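The Sunbridge Tower

Fiifi Arthur swore the old tower held his aunt's letters. Elikem doubted it. People said that about every dead computer.
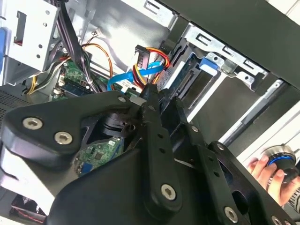
Friday, four o'clock

"Worth 25, for parts," said Elikem. The side was off and the processor socket stood empty. 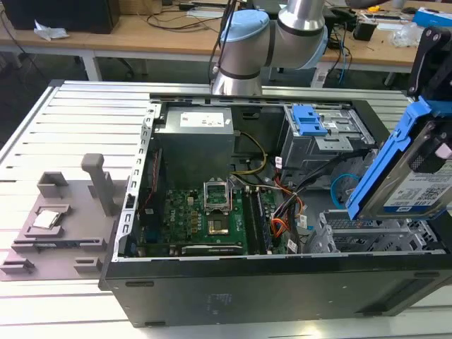

"She typed every night," Fiifi said. Perhaps – or she played cards.

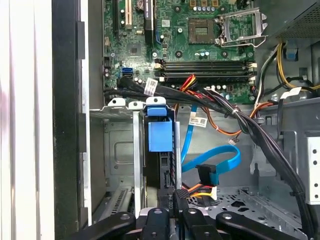 Elikem wrote "no processor" on the form and left the line for letters blank.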